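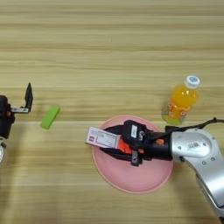
Wie stellt man die Enthärtung einer Spülmaschine richtig ein?

Nach der Wasserhärte, die am eigenen Hahn gemessen wird, und mit der Tabelle aus der Anleitung des Geräts. Die Werkseinstellung passt nur zufällig, und der Wert des Versorgers kann veraltet sein oder für eine andere Zone gelten.

Ausgangslage

Unser Haus in Koritberg ist von 1875, die Wasserleitung zum Glück nicht. Versorgt wurden wir lange aus dem Wasserwerk Kosau, seit einer Netzumstellung im letzten Winter kommt das Wasser aus Lastlow. Im Hausflur hing dazu ein Zettel, den ich gelesen und wieder vergessen habe. Bemerkt habe ich die Umstellung erst an den Gläsern. Sie kamen mit einem matten weißlichen Belag aus der Maschine, zuerst nur unten am Rand, nach einigen Wochen überall.

Die Anzeige für Regeneriersalz war aus, Klarspüler war drin, der Sprüharm frei. Die Enthärtung stand auf der niedrigsten Stufe, die überhaupt Salz verbraucht. Für das Wasser aus Kosau war das in Ordnung.

Belag oder Korrosion

Vor jeder Änderung an der Einstellung gehört geklärt, was man vor sich hat. Kalkbelag besteht überwiegend aus Calciumcarbonat und löst sich in Säure. Ein Tropfen Haushaltsessig auf das trübe Glas, ein paar Minuten warten, abspülen, trocknen. Ist die Stelle klar, war es Kalk. Bleibt sie trüb, handelt es sich sehr wahrscheinlich um Glaskorrosion, also um eine veränderte Glasoberfläche, und die ist nicht rückgängig zu machen.

Glaskorrosion wird durch sehr weiches Wasser und hohe Temperatur begünstigt. Wer eine korrodierte Oberfläche für Kalk hält und die Enthärtung hochstellt, verschlimmert das Problem also noch. Bei mir war die Stelle nach dem Essig klar.

Eine dritte Möglichkeit ist Salz. Läuft beim Nachfüllen Sole in den Spülraum und steht dort bis zum nächsten Programm, findet man weißliche Schlieren, die sich schon mit klarem Wasser abwischen lassen. Ursache kann auch ein schief sitzender Deckel auf dem Salzbehälter sein. Das tritt dann nach jedem Nachfüllen auf und verschwindet nicht von selbst.

Messen

Teststreifen geben die Härte in Stufen an und sind für die grobe Einordnung brauchbar. Ich habe einen Tropftest genommen, wie er für Aquarien verkauft wird. Man füllt das Röhrchen bis zur Marke, gibt die Reagenz tropfenweise zu und schüttelt nach jedem Tropfen. Die Zahl der Tropfen bis zum Farbumschlag von Rot nach Grün entspricht bei meinem Test der Gesamthärte in Grad deutscher Härte.

Zwei Punkte zur Durchführung:

Kaltes Wasser nehmen und vorher laufen lassen. Abgestandenes Wasser aus der Leitung ist für diese Messung zwar meist unkritisch, aber Warmwasser aus einem Speicher kann einen Teil des Kalks schon verloren haben.

Gesamthärte messen, nicht Karbonathärte. Die Tests stehen im Laden nebeneinander und sehen fast gleich aus. Die Tabellen der Spülmaschinen beziehen sich in aller Regel auf die Gesamthärte.

Mein Ergebnis: 13 °dH, zweimal hintereinander. Umgerechnet mit 0,178 mmol/l je Grad sind das 2,3 mmol/l Erdalkali-Ionen. Nach der in Deutschland üblichen Einteilung liegt das noch im Bereich mittel, der bei 14 °dH endet. Mittel klingt harmlos. Für eine Maschine, deren Enthärter auf weiches Wasser gestellt ist, genügt es.

Was der Enthärter macht

Im Boden der Maschine sitzt ein Behälter mit Ionenaustauscherharz. Das Harz ist mit Natrium beladen. Fließt hartes Wasser hindurch, werden Calcium und Magnesium gebunden und Natrium abgegeben, zwei Natrium-Ionen je Calcium-Ion. Irgendwann ist das Harz erschöpft und muss regeneriert werden. Dazu spült die Maschine Sole aus dem Salzbehälter durch das Harz, die Reaktion läuft in Gegenrichtung, und das Calcium geht mit dem Abwasser weg.

Die eingestellte Härtestufe legt bei einfachen Geräten fest, wie oft regeneriert wird. Eine Messung des Zulaufs findet dort nicht statt. Steht die Stufe zu niedrig, ist das Harz schon vor der nächsten Regeneration erschöpft, und die letzten Spülgänge laufen mit hartem Wasser. Das passt zu einer Beobachtung, die ich anfangs nicht einordnen konnte: Der Belag wuchs in Schüben. Mal kamen die Gläser in Ordnung heraus, dann mehrmals hintereinander nicht.

Seung-woo Sung aus dem Nachbarhaus hat das gleiche Wasser und keinen Belag. Er hat seine Maschine beim Einzug auf eine hohe Stufe gestellt und nie wieder angefasst. Das funktioniert, kostet aber Salz und Regenerierwasser.

Salzverbrauch, gerechnet

Meine Maschine nimmt im Normalprogramm laut Anleitung knapp 10 Liter. Ich rechne mit 10. Bei 2,3 mmol/l sind das 23 mmol Härtebildner je Spülgang. Für den Austausch braucht man theoretisch die doppelte Stoffmenge Kochsalz, also 46 mmol, bei 58,4 g/mol macht das 2,7 g.

Nach der Umstellung habe ich eine Strichliste geführt. Eine Packung mit 1,2 kg hat für 160 Spülgänge gereicht, das sind 7,5 g je Spülgang und damit das 2,8-Fache des theoretischen Werts. Der Überschuss ist normal. Die Regeneration läuft nur mit deutlichem Salzüberschuss einigermaßen vollständig ab, und die Maschine regeneriert nach Stufe und nicht nach tatsächlicher Beladung. Unsicher ist vor allem der Füllstand am Anfang und am Ende, den ich nach Augenmaß gleichgesetzt habe.

Ngân Đinh hat zu einem früheren Beitrag gefragt, ob sich Salz mit Multitabs erübrigt. Die meisten Tabs enthalten Komplexbildner oder Polymere, die Härte eine Weile in Lösung halten. Viele Hersteller geben dafür eine Obergrenze bei der Wasserhärte an, sie steht klein auf der Packung. Ich verwende einfaches Pulver mit Salz und Klarspüler getrennt. Dann lässt sich jede Größe einzeln verstellen, und wenn etwas nicht stimmt, weiß ich, wo ich anfange.

Einstellen

An meinem Gerät: einschalten, Programmtaste halten, bis die Anzeige blinkt, dann die Stufe durchtippen und mit der Starttaste speichern. Die Reihenfolge ist bei jedem Hersteller anders und gelegentlich innerhalb einer Baureihe. Ohne Anleitung sollte man nicht raten, im selben Menü liegen oft auch Klarspülmenge und Signalton.

Liegt der Messwert an der Grenze zwischen zwei Stufen, nehme ich die höhere. Den Klarspüler habe ich in derselben Sitzung nicht verändert, sonst hätte ich die Wirkung nicht zuordnen können.

Den vorhandenen Belag entfernt die neue Stufe nicht. Dafür lief einmal das Programm mit 60 °C leer mit einem handelsüblichen Entkalker für Spülmaschinen. Von Zitronensäure bei hoher Temperatur rate ich ab, dabei kann Calciumcitrat ausfallen, das schwerer zu entfernen ist als der ursprüngliche Kalk. Die Gläser habe ich von Hand in verdünnten Essig gelegt und gründlich nachgespült. Gläser mit Golddekor blieben draußen.

Nach der Änderung

Die Gläser sind seitdem klar. Auf dem Besteck sind noch Tropfenränder, aber nur bei den Messern und nur im Kurzprogramm. Das schiebe ich auf die Trocknung, im Kurzprogramm ist der letzte Spülgang bei meinem Gerät kühler. Kunststoffdosen kommen weiterhin nass heraus, sie speichern zu wenig Wärme. Daran ändert der Enthärter nichts.

Im Dezember messe ich noch einmal nach. Der Versorger schreibt, dass im Winter zeitweise Wasser aus Kosau zugemischt werden kann, und dann wäre eine Stufe tiefer vermutlich richtig. Wasserkocher und Kaffeemaschine stehen auf einem anderen Blatt, dort hilft kein Salz. Die Werte dazu trage ich hier nach, sobald ich sie habe.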